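Sports Coaching Theory
Unit 4 handout: Preparing for a knockout match in soccer
Issued September 29, 2023

Read this before the seminar. The reading by Purificación Alcaraz (chapter 3, on two-leg ties) covers the same ground in more detail, and the terms used there are the ones we will use in class.

1. Two legs and one leg

A two-leg tie is one contest of 180 minutes with a long break in it. Teams that treat the first leg as a separate match tend to take risks late on that they would not take if they had the second leg in mind. A coach should decide before the first leg what score would be acceptable at the end of it, and the players should know the answer.

A single match is simpler to plan for, but it may go to extra time. Extra time adds 30 minutes, and the plan for substitutions has to allow for it. Find out how many changes the competition allows, and whether another one is given in extra time. The rules differ between competitions and change from year to year.

Away goals: some competitions still use the away goals rule and some have dropped it. Check every time.

2. Scouting the opponent

The scouting report for a knockout match should be short. Lucía Collado's model, which we looked at last week, has four headings:

Shape with the ball
Shape without the ball
First five seconds after losing it
Set pieces, both ends

Each heading gets half a page at most. Individual players are mentioned only where they change what our own players have to do. If their left back always passes inside under pressure, that goes in. His age and former clubs do not.

Use the last four or five matches. Older ones are worth watching only if the coach is the same and the opponent was set up like your own team.

3. The star player problem

Most teams at this level have one player who gets far more of the ball than anyone else in the final third. There are three usual answers.

Man-marking. One player follows the star wherever he goes. It can work for a half. The cost is a hole wherever the marker should have been.

Zonal with a second man. The nearest defender holds him up and the nearest midfielder closes from the other side. This needs good communication and gets worse as legs tire.

Cutting the supply. Leave the star alone and press the two players who pass to him most.

Some people add a fourth, which is provoking the player and hoping for a red card. We do not teach it. A referee who sees it coming will book the defender first, and a defender on a yellow card cannot tackle properly for the rest of the match.

4. Worked case: Brotside v. Oshima

Brotside finished sixth in their league and drew Oshima, who had won it, in the February cup tie. It was played as a single match at Brotside's ground, with 1746 people there.

Brotside chose to cut the supply. Their two forwards stayed close to the Oshima holding midfielders and let the center backs have the ball. By the count in the Kastix match log, the Oshima center backs made 234 passes between them, most of them sideways. Their number ten dropped deeper and deeper to get involved, and by the second half he was collecting the ball in his own half.

Brotside scored from a corner in the first half. Oshima equalized late, after both Brotside forwards had been replaced and the press had stopped working. Brotside lost on penalties.

Points to note:

The plan held for as long as the same two players carried it out. The substitutes had not trained in the role.
The corner routine had been rehearsed all week.
The penalty takers were picked on the field, after the whistle.

5. Match week schedule

Assume the previous match was six days ago.

Day 1. Recovery for those who played, a normal session for the others.
Day 2. Off.
Day 3. Team shape without opposition. Hand out the scouting report.
Day 4. Eleven against eleven. The reserves play in the opponent's shape. Swap the likely substitutes into the first team for the last part.
Day 5. Set pieces and penalties. Keep it short.
Day 6. Match.
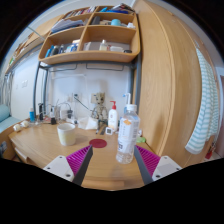 6. Assignment

Write a match plan for Nedow, who play the second leg away after a 1-1 draw at home. The squad list and the log for the first leg are in the course folder. Your plan should cover:

the starting eleven and shape
how you will deal with the opponent's main player, with one of the answers from section 3
your first two substitutions and what would trigger them
the order of your penalty takers

Limit: 500 words, not counting diagrams. Bring a printed copy to the seminar, where you will trade plans with another student and mark each other's work using the four scouting headings.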